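20 Jan 2018
By Wendell Quintanilla

Write the folding rules down before anyone picks up a gripper

Most arguments about teaching robots to handle clothes are about the models. I want to argue about the paperwork. We run demonstration sessions where people fold garments with hand-held grippers, and the recordings become training data. The quality of that data depends on a few pages of instructions, and in most places I have worked those pages are bad or missing.

Take a polo shirt. Ask four sensible adults to fold one and you will get four answers. One buttons the placket first. One folds the sleeves in, then the sides. One folds it in half down the middle and deals with the sleeves later. All of them end up with a folded shirt, and all of them would say they followed the instruction, if the instruction was "fold the shirt." A model trained on that mix sees several methods under one label, and we then spend weeks wondering why the arm hesitates at the collar.

At Lesumholm we recorded 2809 folding episodes before we had a written standard. When Şengül Bayram went back through them, she threw out 56 percent. Few of those were failures in the ordinary sense. The shirt got folded. The trouble was that the start of the episode had not been defined, or the person smoothed the cloth with a bare hand halfway through, or the end came at a different point each time. Her first draft of a rule sheet ran to 2 pages and it did more for us than the new cameras did.

I don't think a standard has to be long. It should say what state the garment is in at the start. "Crumpled" needs a definition too, since a shirt tossed on the table is a different problem from one that has been neatly laid out and then nudged. It should say when the recording starts and stops. It should say whether a failed grasp is retried or the episode is dropped, and who makes that call. The person holding the grippers should not have to make it alone with a pile of shirts waiting.

It should also cover the room. This is the part people skip. Cables need a route, and the route should be taped. Phones and drinks should have a place of their own away from the work surface, and breaks should be scheduled and paid. Folding with grippers is slow and hard on the wrists. At Tutska the sheet caps a stretch of work at forty minutes, and I would copy that rule before any other.

There is a fair objection. Real homes are untidy, and a robot that has only seen one approved method will be useless in them. I agree that we need variety. I want it planned and labeled. If the Gidwood set is going to have three folding methods in it, name them, assign them, and record which one was used. Then the people training the model can choose. Variety that came from vague wording can't be sorted out afterward without watching every clip again, and Şengül has told me she will not do that a second time.

The other objection is cost. Park wanted 3000 episodes by September and saw a morning of training for each new person as lost output. I think that sum is wrong.

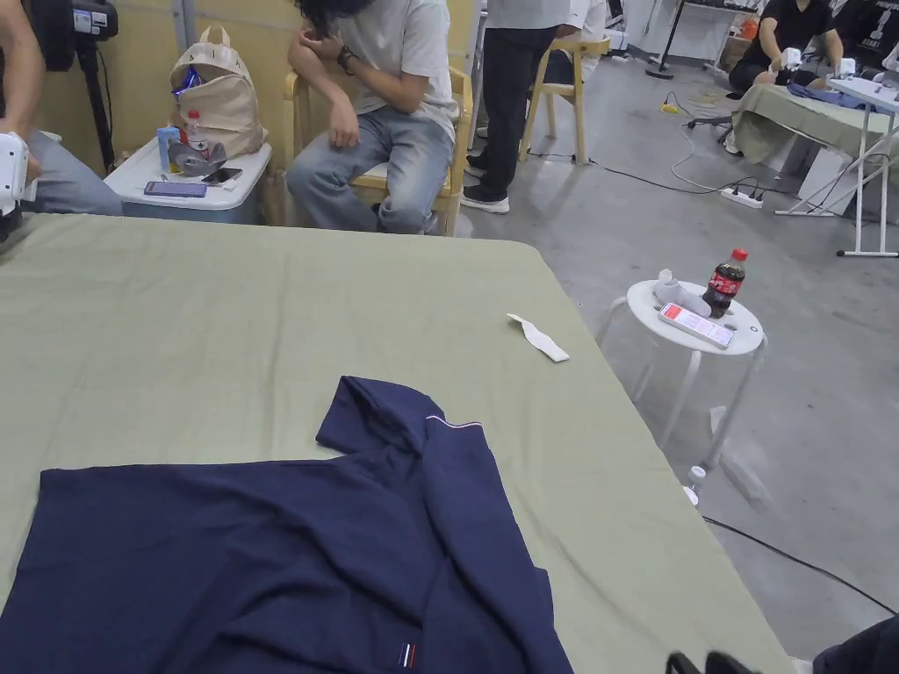

A morning spent going over the sheet is cheaper than an afternoon of recordings that get deleted, and it is kinder to the people who made them. I would like to see every published folding dataset come with its rule sheet attached, with the dates of any changes. Ours will, starting with the next release.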